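Locality Data Should Travel With the Fossil

A fossil without a locality is a shape in stone. It can be measured, identified to family and sometimes to genus, and put on a shelf. It can't be placed in a sequence, compared with others from the same bed, or used to check anyone's claim about when an animal lived or where. Most people who buy and sell specimens would agree with that. The labels in the trade suggest that few of them act on it.

My own collection is mostly marine invertebrates: brachiopods, trilobites and a large number of crinoid stems that I should have stopped buying years ago. Last winter I entered all of it into Podivix, which is a plain catalog program with a fixed set of fields. The total came to 1,568 specimens. Of these, 869 had nothing on the label more exact than a state, a province or a country. Many of the labels were well printed. They gave the species, the period, an age in millions of years and the name of the seller, and then "Morocco" or "Oklahoma" on the last line.

An age on a label is an inference. It depends on the formation, and the formation depends on knowing where the piece was dug. When the locality is missing, the age has usually been copied from a book entry for the species. The buyer then has a number that looks like data and can't be traced to anything. I would sooner have a label that gives the quarry and leaves the age blank. The age can be worked out later, and can be corrected if the dating of the bed is revised.

The standard I would propose has 5 fields: locality, horizon, collector, month and year of collection, and field number. Locality means a named quarry, cut or stream section, with coordinates where the landowner allows it. Horizon means the bed, or the height above or below some marker that another person could find. The remaining fields connect the piece to a notebook. None of this needs a microscope or a degree. It needs a pencil at the moment of collection.
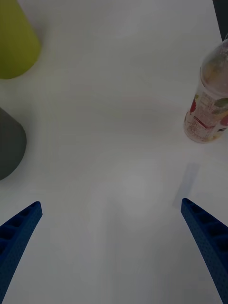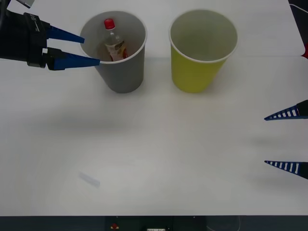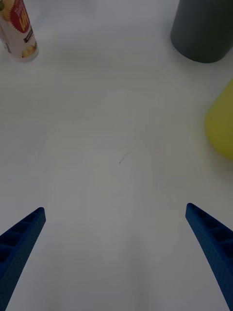
Timing is the weak point. Locality data decays quickly. A bag filled at the Elter quarry in the morning can be described to the bed if it is marked on the spot. By evening it is "the upper part, I think." After it has been through a wholesaler's flats it is the name of the nearest town. Every step removes detail, and no later step can put it back. Preparation is often the worst stage, as matrix is discarded and bags are reused. A prep lab that throws out the matrix should keep at least one piece of it, in a bag with the same number as the specimen. Matrix can carry microfossils or a distinctive grain, and that is sometimes enough to check a bed assignment years afterward.

There are objections, and two of them deserve an answer.

The first is that exact localities invite theft. Gemechu Kumsa, who collected the Ambaye sections for many years, made this case to me in a long letter. He had seen a productive ledge stripped within a month of its position becoming known. I accept the fact and disagree about what follows from it. The exact position can be held back from the public listing and kept in a sealed record that goes with the specimen, or with the seller's ledger under a number. Museums have long handled sensitive sites in a similar way. Withholding the coordinates from a web page is reasonable. Failing to write them down at all is a separate decision, and the risk of theft doesn't support it.

The second objection is cost. Dealers buy in lots, the lots arrive mixed, and the price of a common brachiopod doesn't cover an hour of questions. This is true for material already in the system. It is much less true for new material. Wirum, a small dealer I have bought from since it was a folding table at a regional show, asks its diggers for a bag tag before it pays. The tag takes less than a minute to fill in. Its prices on common pieces are in line with everyone else's, and the listings are shorter.

Buyers have more influence here than they use. When I asked sellers for horizon data on pieces I was thinking of buying, most replied politely that they would check, and most of those did not write again. A few had the data in a notebook and had never been asked for it. That second group is the one that interests me. The information existed, and was left off the label because the label was designed for display and had no line for it.

Cheuk-hei Chiu has argued in our club bulletin that unlocalized fossils should carry a standard phrase, "locality not recorded," in the same type size as the species name. I was against this at first, on the grounds that it punishes honest sellers of old material. I now think it is correct. A blank line is read as an oversight. A printed statement is read as a fact about the specimen, and it stops the next owner from filling the gap with a guess. Guesses are the real damage in old collections. I have 3 trilobites from one estate whose labels, in three different hands, give three different counties for what is plainly a single slab broken up for sale.

I don't expect the 869 to be fixed. Some can be narrowed by matrix, and a handful by writing to people who are still alive and still have their notebooks. The rest are teaching pieces, and I have marked them that way in the catalog. Since February I have bought nothing without at least a named locality and a bed. It has cut my purchases sharply, and I have turned down several crinoids that I wanted.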